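Jan 28, 2018

Sunday, and I slept until the neighbor's dog started up. I'd meant to be at the pool by opening but after yesterday I gave myself the morning off. Yamila Carrasco talked me into the long course out at Donham (she's been at me since December) and I finally did it, all 146 lengths, with two stops to fix my goggles and one to complain. My shoulders feel like somebody else's today.

The funny part is that I wasn't even slow! I came in 6 minutes behind Yamila and she swam in high school, so I'm calling that a win. Eckhard Engelhardt was there too, doing his backstroke right down the middle of the lane like he owns it. I kicked him once. Pretty sure he deserved it.

Afterward we went for soup and Yamila got going on the lake swim in the summer, the one at Halell. She says the water is 57 degrees at the start and you stop noticing. I do not believe her for one second. But I've got the sign-up page open on the laptop right now, so who knows. It's 2 miles, there's a boat alongside, and you get a towel.

Did nothing useful today. Called Mom, ate leftover rice, read half a chapter and lost my place. The laundry can wait until tomorrow, and so can the swim bag, which still smells like chlorine. Early night, I think, and maybe the easy pool on Tuesday if I can lift my arms by then.

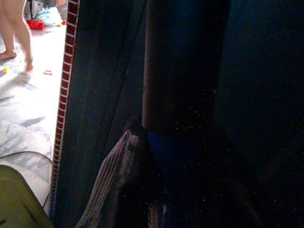 Barefoot Sunday, stuff on the floor and all.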